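Okay, small thread on buying in bulk with your neighbors, because three people have asked me and I keep typing the same answer.

We started this in April, when none of us on Hollenstein wanted to stand in line at the store every week. Now it's 17 households and one very long group chat.

Biggest lesson so far: collect the money BEFORE you order. I fronted 1,950 dollars the first time and spent two weeks sending "hey, just a reminder!" texts to people I have to see at the mailbox. Never again.

Second lesson – pick one person to talk to the supplier. We had Lino and me both emailing Mandholm and ended up with double the chickpeas. We're still eating the chickpeas. (Curry, soup, those crunchy oven ones, send me your ideas please!)

White woven sack, green box cutter, tile floor. My Saturday look.
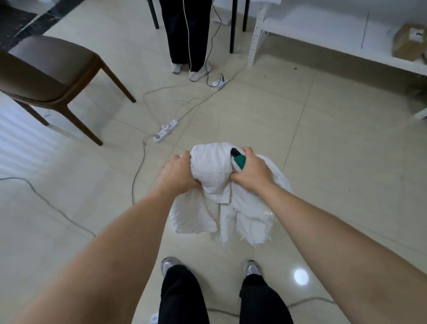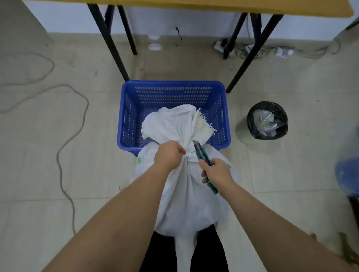
Gertraud Widmer replied that prepaying only works if you also settle what happens when somebody drops out, and that her group on Sosunach keeps a waiting list for exactly that.

Okay, I love the waiting list idea and I'm stealing it! We've been splitting the leftover share between whoever shouts first, and it gets a little heated.

Next order closes Thursday night. Rice yes, oats yes, chickpeas absolutely not.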